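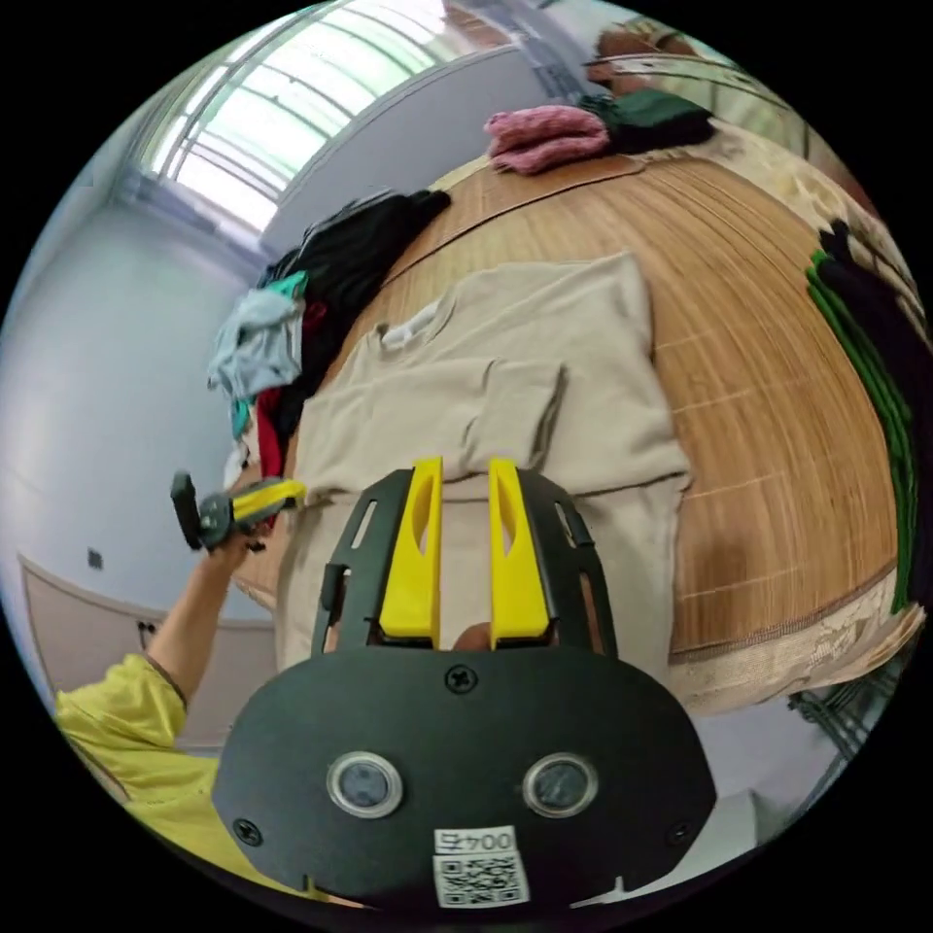 The big summer fold

Every July I promise myself that I'll sort the clothes a little at a time, and every July it ends up as one long session on the round bed. The bamboo mat is already on for the warm months, and it makes a lovely surface for this – smooth, cool, and big enough that a long-sleeved shirt can lie flat with its sleeve folded across the body. My table at the old place on Olimari never managed that!

I start with the heap and pull out whatever is easiest. Knits go first, like the pink one at the far side, because they only need a few folds and they make me feel as if I'm getting somewhere. The dark greens and blacks get their own stack along the rim of the mat, and anything I haven't worn since last October goes into a bag for the Trondura thrift shop (I filled 2 bags last year and regretted only one cardigan).

Hooded things are what slow me down. The hood never wants to lie flat, so I smooth it down over the back, bring in the sleeves, and fold up from the hem.

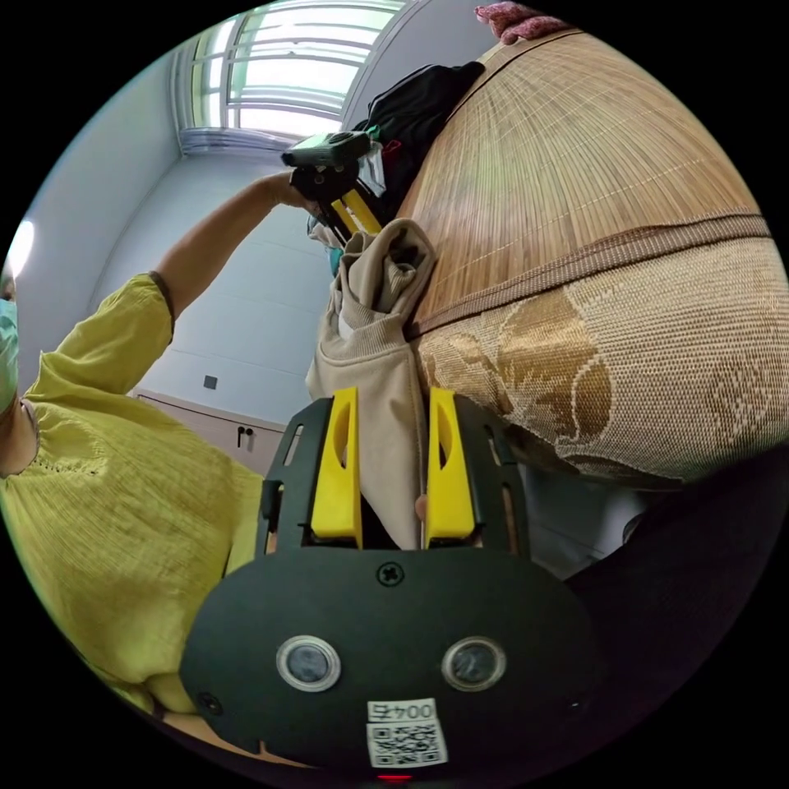
The beige hooded sweatshirt, with good daylight from the window.

I still have the drawers to wipe out and line with fresh paper before anything goes back in, and the winter blankets are waiting too – but I think those can keep until the weekend.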